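Skesto

Skesto is the little planner I wrote to get a wrist camera to a decent viewpoint under a car on a lift, without the arm kissing anything on the way. It started as a weekend script and now it's a package, a config folder and a pile of opinions (all mine). Last big cleanup: June 7, 2021.

You give it a list of view targets in the car's frame. It samples camera poses for each one, throws out anything closer than 43 mm to the collision model, scores what's left, and sends the best path to the controller. Hopkin does the driver side of things - install that first or nothing will import!
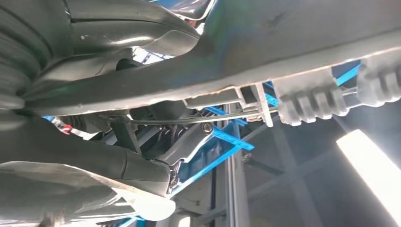

Release notes, no. 9

Wheel-side views are the ones I tune on. You've got a tire on one side, pale ribbed boots on the other, and a thin metal rod running across to them, which the depth filter loves to erase. Turn keep_thin on for these. The blue lift parts showing through the gaps need masking too, so run mask_lift before you match anything to the car model. Bright tube lights still wreck the exposure now and then; lock it by hand.

Defaults worth knowing:
samples per target: 300
retries before it gives up: 6
speed: slow, please leave it slow

Kieran Mac an tSaoi wrote the scoring code and it's way better than my old one. Bugs in that go to him, everything else comes to me. Continuous replanning is on a branch and I'm hoping to merge it in July - it runs, but it dithers a lot near the wheels.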